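Odstead, January 6, 2025

**Cikix opens settling-in service for people moving to Odstead from abroad**

Cikix, the relocation firm, has opened a settling-in service for people who move to Odstead from another country. It covers the first 40 days after arrival and costs £149 per household, whatever the size of the family.

Each household is given a named contact who has lived abroad. The contact helps with registering at a doctor's surgery, opening a bank account, reading a tenancy agreement and finding school places. Meetings can be held at the Cikix office or at the newcomer's home. Phone calls are included — evenings too, up to nine o'clock.

The service was tried out last year with 50 households. Most had come for work, and several had moved to join a partner who was already living in the town. Cikix changed two things as a result. The first meeting now takes place before the move, by video call, and there is a separate session for partners who arrive without a job.

"People had usually sorted out the big things, the visa and the flight," said Leanne Hebden, who runs the service. "They got stuck on council tax, or on a landlord asking for a British guarantor. Those are the calls we had in the first week."

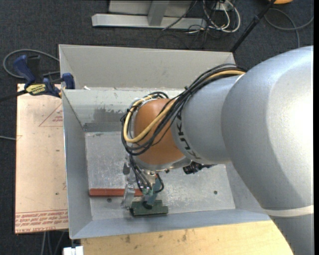

Kjell Söderlund said the paperwork had taken him less time than he feared, and that the harder part was getting to know anyone outside work. He had moved from Sweden with two children, and it was spring before the family had people round for a meal. He would have liked the partners' session to exist when they came.

Cikix will also hold a monthly coffee morning in Odstead, starting in March. It is free and open to anyone who has moved from abroad, including people who have not used the service and those who have been in the town for years. Children are welcome. Dorothy Stockdale will host the first one.

The service does not give immigration or tax advice. Households who need either will be told so at the first meeting and can ask for a list of qualified advisers. Cikix takes no commission from anyone on the list.

Bookings are open now. Employers can pay on behalf of staff — the price is the same.

**Press contact:** Darren Treloar, Cikix, Odstead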